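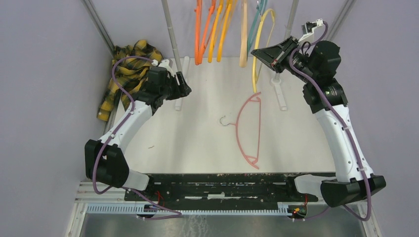 Andor Bárány 在来信里问,彩色塑料衣架和小号双柱挂架是不是应该分开买,他在 Hamdy 的店里看到两样放在一起卖,比单买便宜,但店员说不清挂架的横杆能承多重。他还提到自己原来那批衣架挂外套,半年以后肩部往下塌,钩子也歪了,所以这次不想只看颜色。

这个问题我可以答一部分。衣架是 Lirkberg 的混色装,挂架是 Ziketti 的桌面款,我从二月开始用,夏天换过一次季,秋天又换过一次,两样都有话可说。先讲衣架,挂架放在后面。

Lirkberg 这一款是普通成人尺寸,肩部是一道连续的弧线,两端没有突然的折角。混色装里橙色最多,另外有黄、蓝绿、粉和几种很浅的颜色。买的时候不能指定配色,我这一包橙色和黄色占了大半,浅色的偏少。如果打算按颜色分人或者分季节,最好先拆开数一遍再决定怎么分。我家现在的分法是橙色挂衬衫,蓝绿色挂裤子和裙子,黄色留给孩子,浅色的放在客人用的那一格。分了大概两周以后家里人才记住。

颜色本身比商品页上亮。黄色尤其明显,放在白色柜子里很跳。有人会嫌吵,我倒觉得找东西快。浅色的几只容易显脏,尤其是肩部内侧,用湿布擦能擦掉,不需要用清洁剂。橙色晒过之后有没有褪色,我没有看出来,不过我的阳台朝北,这一点参考价值有限。

钩子分两种。混色装里的彩色钩和衣架同色;我另外补的粉色是单独一款,配银色金属钩。金属钩能转,挂到门后或者窄一点的杆上比较顺手。同色钩不能转,方向固定,收进柜子的时候要先把朝向理齐,不然两只会顶在一起。要是衣柜的横杆特别粗,建议先拿一只去试,我姐姐家的老柜子就挂不进去。 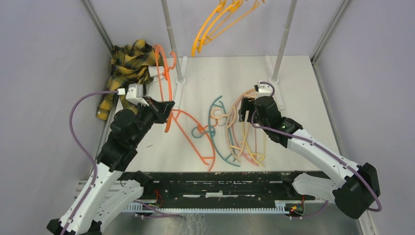 厚度是我买之前最没把握的一项。商品页只给正面图,看不出占多少横杆长度,而柜子能挂多少件,主要就看这个。从侧面看就清楚多了:图里橙色的那只几乎是侧着的,一条粗杆,旁边一条细一些的,顶上是小小的橙色钩子。肩部比铁丝衣架厚,比酒店里那种宽肩的木衣架薄很多。我的柜子横杆不长,原来用宽肩衣架的时候推都推不动,换成这个以后能空出一掌宽。衬衫挂上去,肩线不会顶出两个尖包。厚毛衣还是会顶出一点,毛衣我建议叠起来放。

承重方面,我没有仪器,只按平时的穿法来试。薄衬衫、棉外套、牛仔裤都没有问题。湿的厚浴袍挂了一夜,第二天早上肩部往下弯了一点,拿下来放平之后恢复了。冬天的长款大衣我没有一直挂在上面,大衣还是用宽肩的。每只衣架我用厨房秤称过,各种颜色之间有小差别,差得不多,这里不列了。

防滑不好。表面是光的,领口大的针织衫和吊带会往下溜。肩部没有凹口,也没有胶条。我在几只上面绕了橡皮圈,能用,不好看。真丝和雪纺类的衣服如果多,这一款不合适,买植绒的更省事。

毛刺问题要说一下。第一包里有两只在弧线下缘有合模留下的小凸起,勾过一次毛线。我用指甲锉磨平了。第二包没有遇到。收到货以后用手指沿着边缘摸一圈,花不了几分钟。

格子衬衫这类稍厚的棉布最适合它。布料本身有一点摩擦力,挂上去不滑,肩线也服帖。我熨完直接挂,第二天穿的时候不用再整理领子。 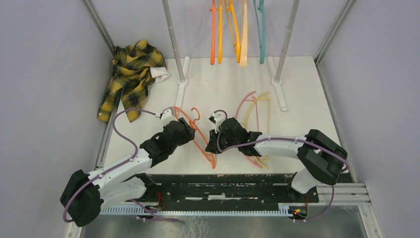
再说 Ziketti 的挂架。它是两根细立杆加一根横杆,每根立杆下面一个扁平的白色底脚,放在桌面或者矮柜上用。说明书一页纸,图比字多。组装不需要工具,先把立杆插进底脚,再上横杆,最后把两边的距离调到和横杆一样。我第一次装反了一个底脚,立起来是斜的,拆下来换了方向就好了。底脚朝向在说明书上印得很小,建议装之前看两遍。

它的用处是临时挂:熨衣服的时候挂刚熨完的,换季的时候挂要试穿的,洗衣房里挂等着配对的上衣。不能代替落地衣架。长外套挂上去下摆会拖到桌面,孩子的衣服和短上衣刚好。

稳不稳看怎么挂。重量往中间放,整体很稳;都挤在一头,另一头的底脚会轻轻翘起来。我养成的习惯是先挂中间,再往两边排。取的时候也是从两边先取。桌面滑的话,底脚下面垫一片防滑垫,附件里没有,要自己买。

横杆偏光滑,衣架在上面移动很轻,好处是推起来不费力,坏处是碰一下就会往一起靠。几只颜色相近的挤在一块儿,取的时候常常带出两只。要间隔固定的人,可以在横杆上套几个小夹子。店员说不清的承重,包装侧面其实印了,被价格标签盖住了,撕开能看到。具体数字不同批次好像不一样,Andor Bárány 买的时候看一眼自己那盒就行。

空衣架的收纳是我觉得最麻烦的地方,和牌子无关。从柜子里取下来的衣架随手放在桌上,放着放着就缠住了,一个钩子套进另一个的弧里,拉一只带起一串。试过几种办法:竖着放进纸箱,箱子太浅会倒;用绳子捆,捆完以后懒得解;放抽屉,抽屉关不上。

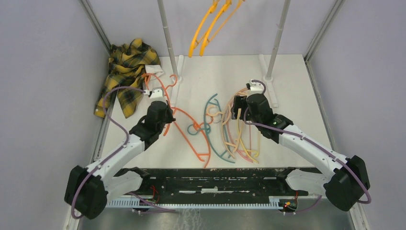
后来用得最久的办法是熨衣服之前先把空衣架全部挂到小挂架上,用一只取一只,穿脏的衣服脱下来,衣架马上挂回去。已经缠成一堆的,不要硬拉钩子,先把最上面那只平着抬起来,转一下让钩口朝外,再抽。同色钩的几只被我硬拉过,钩根处有发白的痕迹,还没有断。金属钩的没有这个问题,但是金属钩更容易勾住别人。

按颜色挂回去也比随便挂省时间。先挂橙色,再挂黄色,浅色和蓝绿色放在最边上。孩子六岁以后可以自己做这件事,我家的做得比我整齐。

价格方面,混色装我买的时候在 Hamdy 有折扣,挂架没有折扣。两样放在一起卖的那种组合,如果衣架数量和单包一样,可以买;如果衣架少给了,就分开买,回去前先对一下包装上的数量。衣架坏了可以单补颜色,补的时候注意同一个颜色不同批次有深浅差,我补的黄色就比原来的淡一点,挂在一起看得出来。

退换我试过一次,就是带毛刺的那一包。店里要求保留外包装和小票,我的包装已经剪开了,最后没有退,给了一张下次用的券。打算检查边缘的话,先从开口处伸手进去摸,不要急着剪。

适合买的情况:衬衫和短上衣多,柜子横杆短,不介意颜色杂。不适合的情况:真丝多,大衣多,或者想要全柜一个颜色。挂架只有在家里经常熨衣服或者换季整理比较频繁的时候才值得占那一块桌面,平时不用的话可以拆开平放,底脚不要弄丢,单独配不到。

衣架我打四星,扣在防滑和毛刺上。挂架三星半,底脚朝向的说明应该印大一点,防滑垫也应该配上。下个月会试同一个牌子的裤夹,到时候另写。

读者留言

阿桐:绕橡皮圈那个办法我也用过,夏天会粘在衣服上,浅色衣服留印子。后来换成硅胶的防滑条,一小条一小条贴,好很多。

河边洗衣:请问金属钩那款粉色的能挂进圆杆比较粗的衣柜吗?我家杆子是老式木头的。
 作者回复:我手上的金属钩开口和同色钩差不多,粗木杆要先试。我姐姐家那根就不行。

LinaQ:挂架买了,确实会翘。我在轻的那头底脚上压了一本厚书,不好看但是管用。

木木三:按颜色分人很有用,我们家三个孩子的校服一模一样,就靠衣架认。不过最小的那个总是偷换成黄色的。

小区东门:同一批里颜色深浅也有差。我一包里两只黄的就不一样,开始还以为是两种颜色。

一碗面:希望写一下裤夹,等着看。现在用的那种夹完裤腰上两个印。

联系 Workenura 编辑部:请使用站内留言表 | 最后更新 25/12/2021 | © Workenura 版权所有,转载请注明出处 | 返回顶部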